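Children's Literature and Its Editors
Unit 4: Abridgment and the Folk Tale Collection

Instructor: Valbona Berisha
Readings are due before the second meeting of the unit.

1. What an abridgment is

An abridgment shortens a work while keeping its author's wording wherever possible. An adaptation may replace the wording altogether. Most school readers mix the two, and few of them tell the reader which method was used on a given page. Students should use the terms with care in their written work.

2. The Pavlović text

The unit follows one tale, "The Miller's Third Daughter," through two printings. The Pavlović version runs to 3,669 words. The Flondport reader prints it in 3,153 words and drops the second visit to the mill — the passage in which the daughter refuses the ring. Her departure in the last paragraph is kept, although the reader no longer knows why she goes.

3. Points for comparison

Mark every cut in the margin of your copy. Note whether the editor has added a linking sentence, and whether the tense changes at the join. Selorm Mahama's essay on endings, in the course packet, treats the ring passage at length and disagrees with the view given in lecture.

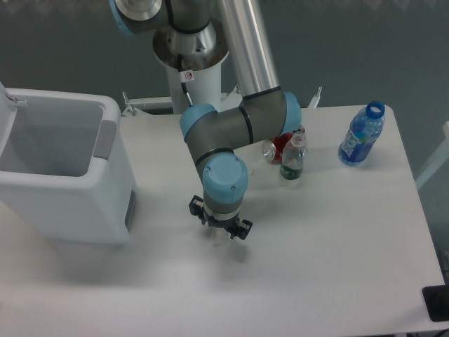
4. Written work

Submit a comparison of 1,000 words on one cut of your choice. Quotations from either printing may not exceed 200 words in total. Cite the Flondport reader by page and the Pavlović text by paragraph number.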